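Chapter 4
Waiting for the Pill to Work: Placebos, Trials and Patience

Suppose your knee hurts. You take a tablet, sit down with a cup of tea, and an hour later the knee is better. Did the tablet do it? The tea? The sitting? Knees are poor witnesses, and their owners are worse.

This chapter is concerned with the placebo response in studies of pain relief, a subject that has ruined more promising drugs than any safety board. We begin with the Stokside trial, in which 1,542 adults with long-term joint pain were given either a drug called Valtix or a tablet that contained nothing of interest.

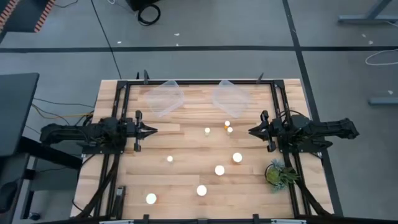 Both groups improved. The people on Valtix reported that their pain had dropped by 2 points on a ten-point scale, and so did the people on the dull tablet. The sponsor was said to be disappointed. The patients, on the whole, were delighted.

Zofia Kaczmarczyk, who reviewed the trial in March, pointed out that many volunteers had signed up during a bad spell. Bad spells tend to end, with or without help — a habit known as regression to the mean, and covered in Section 4.2.

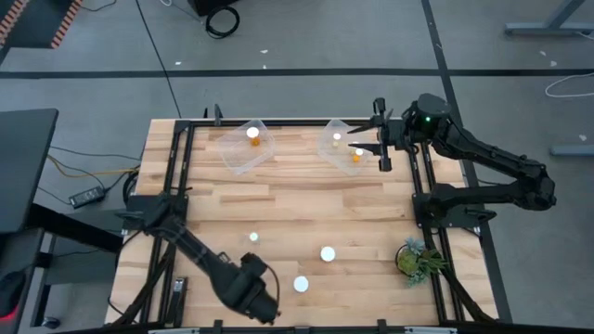 Figure 4.1 A worktable with two black arms mounted on opposite sides.

Before reading on, write down the last remedy you swore by. Keep the note handy for Section 4.3, where we compare the Nowakowski and Cirel methods of blinding a study and you may wish to cross something out.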